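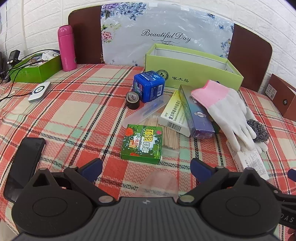
Every household has one surface where things go to wait. Ours is the table with the plaid cloth, which was bought for eating at and has been used for that twice since January, both times by guests who didn't know any better and simply sat down.

I'd promised myself I would clear it before Gunhild came to stay. Gunhild Hafstein is the kind of friend who says "don't go to any trouble" and then looks at your skirting boards. So I made coffee, put on the radio, and began the way I always begin, by picking up the first thing I saw and standing there holding it.

The first thing was a work glove. White knit, pink cuff, perfectly decent, and single. I own a great many single gloves. I've tried keeping them in a bag by the back door in the hope that they would pair up, and they haven't, but I couldn't throw this one out either because it's the comfortable one. It went back on the table.

Then the toothpicks. I'd like to know what sort of life I thought I was going to lead when I bought toothpicks in that quantity. We had Kusum Khurana and her husband over once, there were olives, there was a plan involving cheese. We used 3. The rest escaped their packaging, and a loose bundle of toothpicks can't be tidied so much as herded. You get them all pointing one way, you feel like a farmer, you reach for your cup and your sleeve undoes the lot.

The cords live in the green box at the back. This is my system and I'll defend it. The box was meant for papers, and there are papers in it, and the cords hang over the rim so that I can see at a glance how many I have without being able to tell what a single one of them is for. My brother-in-law Kaj (Kaj Bjarnason, a man who labels his extension leads) once offered to sort it out for me. He pulled on one black cable, the whole box moved, and he went quiet and asked if there was any cake.

I should explain about the steel wool. I can't, but I should. It belongs under the sink. I've put it under the sink. I suspect that I carry it out with me when I go to answer the phone, the way other people carry a dish towel, and then I set it down next to the glove because they look as though they might know each other. The phone is usually on the table too, face-down, so I can ignore it in good conscience.

And then the small boxes. Medicine box, printed card box, the purple and green one, the pretty green one with the leaves and red flowers. That last one has big Chinese characters on it and, in English, the words "Plant cowfume," which I've grown so fond of that I say it out loud when I'm alone. I have no intention of looking into it any further. Some boxes you keep for the contents and some you keep for the reading.

The one thing on there I use every day is the pink thermos, and it's the one thing that never gets in anybody's way. It's tall, it stands up, it knows what it's for. I'd recommend it as a role model to the rest of them.

By the second coffee I had a method. Pile one was Keep, pile two was Put Somewhere Else, pile three was Ask Danilo. Danilo Dizon rents our upstairs room and has never claimed a single object on that table, though I'm certain the tape is his, because I don't buy black tape, I buy the clear kind and lose the end of it. I shouted up the stairs. He shouted down that he'd never seen any tape in his life. The tape stayed in Ask Danilo, along with the blue pen in its plastic case, which is far too well looked after to be mine.

Pile two was the trouble. Somewhere Else turned out to be the sideboard, and the sideboard already has its own population. I moved 2 boxes over there, it looked worse, and I moved them back.

Gunhild arrived a little after four, hung up her coat and put her car keys, her sunglasses, a half-eaten packet of crackers and a library book down on the plaid cloth without breaking her sentence. I didn't say a word. We ate in the kitchen, standing up mostly, and she told me about her knee.

She went home this morning. The crackers are still there, and I've found her sunglasses under the glove, so if you're reading this, Gunhild, they're safe and I'll mail them as soon as I can find an envelope. I think there are some in the green box.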